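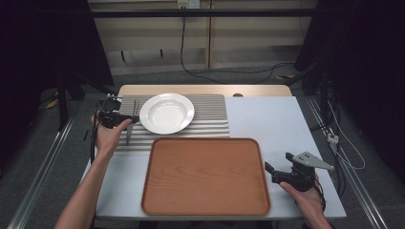

Zulmira Serrano would like the fork on the left of the plate and the tray kept close at hand, and she says she has been asking for this since March. Her note came in after the last issue, where we printed the old table plan for the Henriques room with the fork lying across the plate. She is right, and the plan has been changed.

The new setting is a plain one. A round white plate goes on the ribbed mat, with the fork beside it on the left. The wooden tray stays in front, nearest the person sitting down, and nothing is put on it until the food comes out. Knives and spoons are handed round with the meal, so please leave them in the drawer.

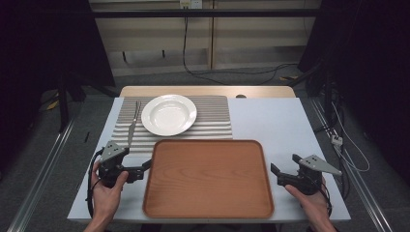 Plate and fork on the ribbed mat, with the tray in front.

A few points on the things themselves. The mats can be wiped with a damp cloth, but crumbs get down between the ridges and a soft brush does a better job. Brush along the ridges. The trays should be dried by hand straight after washing – two of the older ones from Goron have warped from being left in the rack. Plates are stacked no higher than 4 on the open shelf.

We have 300 plates in the store and 92 trays, which means the trays have to be shared out between sittings. Kenneth Geddes keeps the list and needs to know by 30 October 2018 how many each table wants. More trays are on order from Pustberg, but there is no delivery date yet.

Anyone who still has mats at home from the Pistetari supper is asked to bring them back to the store, clean or not.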